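Notes for Session 2: Planning and Control for Contact Tasks
Instructor: Silvana Guimarães
Lab support: Deming Ren and Ximeng Mao

Welcome back, everybody. Last time we stayed in free space, where the arm has nothing to bump into and the planner gets to look clever. Today we come down to the table, where things touch, and I want you to leave with a feeling for why the last inch of a motion usually takes more code than everything before it.

Let me start with the way we split a task in software. In our lab stack, which we call Sodus, a job is a tree of short skills: move, approach, align, insert, release, retreat. Each skill has a condition that must be true before it may begin, a controller that runs while it is active, and a test that decides when it is over. Please get used to writing these down on paper before you open an editor (I still do, and my handwriting has suffered for it). Most of the bugs I see in student projects live in the third item. The controller is fine, the pose is fine, and the skill ends too early or never ends at all.

For the free motion part we use a sampling planner, and you already know how that works. The one thing I would add is that a part held in the fingers belongs to the robot as far as collision checking goes. When you close on something, attach its shape to the tool in the planning scene, and when you let go, detach it again. Forget the first and the planner will happily sweep a long part through a wall of sheet metal. Forget the second and you will get a very puzzling "start state in collision" message, usually at 4 in the afternoon when everyone is tired. 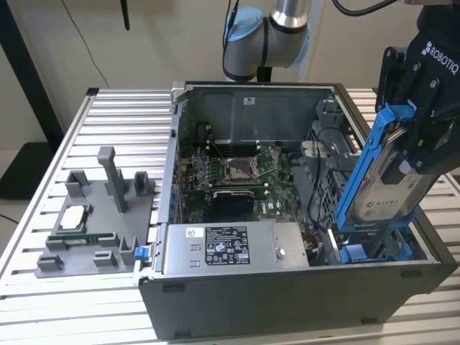

Now, a drive carrier going into a bay is a lovely teaching problem, and we will keep coming back to it this term. The clearance is small, the approach direction matters, and there are plenty of neighbors to hit on the way down. If you look at the skill tree, "approach" brings the carrier to a pose near the mouth of the bay, "align" takes out the remaining tilt, and only then does "insert" get to push. A planner that treats the bay as a plain obstacle will refuse to enter it, quite rightly! So for "insert" you switch off the collision check between the carrier and the bay, for that pair only, and you hand the safety of the motion over to the force controller.

That brings us to compliance. Think of the tool as hanging from springs. Along the insertion axis you command a gentle push, and across it you choose a stiffness low enough that the walls of the bay can nudge the part into line. Too stiff, and a small pose error turns into a large side force. Too soft, and the part wanders off and wedges itself — jamming and wedging are different things, by the way, and Aiguo Xu will take you through the geometry of both next time.

A word about perception, which Weidong Li's group will cover properly later on. The estimate you get from the camera is for the bay, and the estimate you need is for the bay relative to the held part. Those differ by whatever slipped while the fingers were closing. Ask for the grasp pose again after lifting, and carry the uncertainty along with it, so that "align" knows how far it may have to search.

Practice for this week

Take the Dumitz starter project and write the end test for "insert" using both depth and axial force. Explain in a few sentences what your test does when the force rises early but the depth hasn't been reached. Then log one simulated run and mark on the plot where each skill begins and ends.

You may work in pairs. Ximeng keeps office hours in room 162, and Deming can help if your Dumitz build complains about missing message types, a known nuisance with a fix in the readme.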